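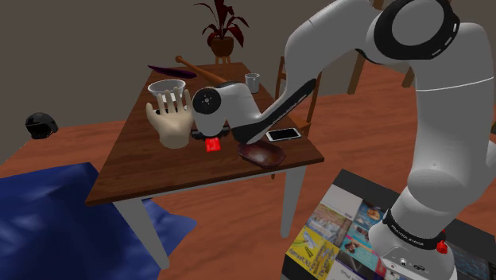

Rulldale tabletop gripper comparison

The Rulldale tabletop gripper comparison, usually called the Rulldale comparison or only "Rulldale", is a set of simulated tests for robot grippers. It was put together by Fernanda Vieira and Damián Orellana to find out how much the choice of gripper changes the result when the arm, the table and the control program stay the same. The tests run fully in simulation. The arm is a model of a Franka Emika arm, and the target object in the basic task is a small red cube.

Background

Before Rulldale, the two authors worked on a bin-sorting project called Piras. In that project each gripper was tested on its own bench, by a different person, and with a different controller. When the results were put side by side, it was not possible to say if a gripper was better or if its controller was only better tuned. Vieira proposed to repeat the work with one arm and one controller. Orellana wrote the first version of the simulated room and kept the name Rulldale from an older folder of test files.

The first runs used an empty table. Almost every gripper did well there, and the differences were too small to be useful. The authors then added household objects to the table and changed their places between runs. Success rates went down for all grippers, but not by the same amount.

The room

The room has a plank floor, plain walls and a wooden-topped table. The things on and near the table are called "fillers" in the project notes. In the layout shown with this article, they include a model hand, a white bowl, a baseball bat, a mug, a smartphone and a shallow dark tray. A potted plant with dark red leaves stands behind the table, and a chair is next to it. The arm stands on a platform covered with printed images.

Fillers are not targets in the basic task. Their purpose is to limit the ways the gripper can come to the cube, and to give the camera something to confuse. The model hand is known as the most difficult filler when it stands close to the cube, as wide fingers can touch it on the way down. The bat is a smaller problem for the gripper but a larger one for the camera program, which in early versions sometimes joined it with the table because of the similar color.

Grippers compared

Three gripper models are part of the standard set.

The Witeck parallel gripper has two flat fingers which move in a straight line. It is the reference gripper, and the scores of the others are given in relation to it.

The Witeck wide gripper uses the same drive but has a longer opening. It can take larger objects, and it needs more free space on both sides of the target.

The Hokevari gripper has three curved fingers. It closes more slowly than the other two and centers the object by itself, so it accepts a larger error in the position of the wrist.

A suction model was also tried. It was removed from the set after Lajos Vass found that its contact settings allowed it to hold the cube without a full seal -- a fault of the simulation and not of the gripper design.

Procedure

Every run starts with the arm in a raised position. The controller receives the position of the cube from the camera program, moves the wrist over it and lowers the gripper with the wrist pointing straight down. The fingers close, and the arm lifts the cube by 15 centimeters. The cube must stay in the gripper until the end of a short waiting time. If a filler falls from the table during the run, the run is counted as a failure, even if the cube was lifted.

Each gripper does 3,000 runs. The same list of table layouts is used for all of them, in the same order. The controller is a simple position controller with a force limit at the fingers. Users may change the closing speed, but they must report it. The approach path may not be changed in the standard test.

Results

On the empty table, the three grippers were nearly equal. On the filled table, the Hokevari gripper had the best result when the camera error was set high, and the Witeck parallel gripper had the best result when the error was low. The wide gripper was the weakest in both cases. Of its failed runs, 1,343 were caused by contact with a filler before the fingers closed, most often with the model hand or the bowl.

Devendra Kushwaha later repeated the test with a second camera fixed near the wrist. More than 80 percent of the runs that failed from a wrong cube position were then successful. The order of the grippers did not change.

Criticism

Cleiton Lins has written that the straight-down approach is not fair to the wide gripper. In his opinion, a tilted wrist would avoid most of the contacts, and a person who programs a real arm would choose this solution early. The authors agreed in part, and a version with a free approach angle was added as an option. Its scores are listed in a separate table and may not be mixed with the standard ones.

Another point is friction. The fingers of all three grippers have the same friction value in the simulation, although real finger pads are made from different materials. Vass has suggested to use measured values for each gripper, but so far only the values for the parallel gripper have been collected.

Versions

The version in use at present was released in July. It corrected the weight of the mug and moved the chair farther from the arm, after some paths of the free-angle option had brought the elbow into contact with its back.

See also

Piras bin-sorting project
Parallel gripper
Wrist camera
Position control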